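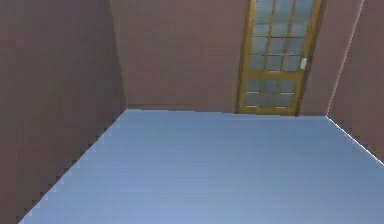
An empty rendered room: blue floor, brown walls.

Mesh kits are being sold to people who need a cable. I've been saying this since the spring and I'll say it again, quickly, as I've got a train at half six.

My own flat first. Two bedrooms, one long hall, brick down the middle. The Keskinen router the provider sent did fine in the front room and gave up at the kitchen door. So I did what the adverts tell you. Bought a Clukard kit, 6 units, white, one for every room and one for the hall. Set-up was painless, give them that. App found the lot before the kettle boiled. Full bars everywhere. Lovely.

Then I measured it. 317 megabits next to the main unit. In the back bedroom, full bars, a fraction of that, and it wandered. Video calls froze at the same spots they froze before. Bars tell you how well your laptop hears the nearest box. They say nothing about how well that box hears the next one, and the next one, and the one plugged into the wall.

Which is my whole complaint. Every wireless hop costs you. The cheaper kits share one radio between talking to your phone and talking to each other, so the traffic goes over the same air twice. Add more units and you've got more things shouting in the same small flat. I unplugged four of the six. It got better. Left with 2, ran a flat cable along the skirting between them, and it got a lot better. The cable cost less than lunch.

Manufacturers know this perfectly well. Look at the back of the Clukard boxes, there are sockets on them. Wired backhaul is supported, it's in the manual, under a heading you'd never open unless you already knew the word. Not on the front of the carton though. On the front of the carton it's square footage. "Covers 2,000 square feet." Of what? An aircraft hangar? Plasterboard, brick, foil-backed insulation, a fish tank, all very different things to a radio wave and none of them on the label. I'd ban the figure outright. Failing that, make them print the walls they tested with.

Tredau are a bit better. Their kit has a separate radio for the link between units and the difference shows, at a price. But even they bury the one setting I want, which is transmit power. You can turn it down in the old web page, which still exists, if you type the address in by hand. In the app, nothing. Turning it down is often the right thing to do! Phones hang on to a loud distant box long after they should of moved to the near one.

And the app accounts. Why do I need to give an email adress to change a channel. Fluvow's won't even let you past the first screen without one, and when their login servers were down one evening in April I couldn't get in to my own router, from my own sofa, on my own network. The internet was working. I just wasn't allowed to touch it. That one went back to the shop.

I can hear the replies. Renters can't drill. Fine, nor can I. Flat cable under the carpet edge, or round the door frame with sticky clips. If the place has old TV coax in the walls, adapters for that are very good. Powerline — hit and miss, depends on the wiring, buy from somewhere that takes returns.

And some homes do need mesh. Big stone house, nowhere to run anything, three people streaming. Buy the decent kind with the extra radio, buy two units, stop there. See how you get on before adding a third.

For the rest of you, move the router first. Out of the cupboard, off the floor, away from the telly. Then try a cable. Then, if you're still stuck, go shopping.

Comments open till the weekend, be nice.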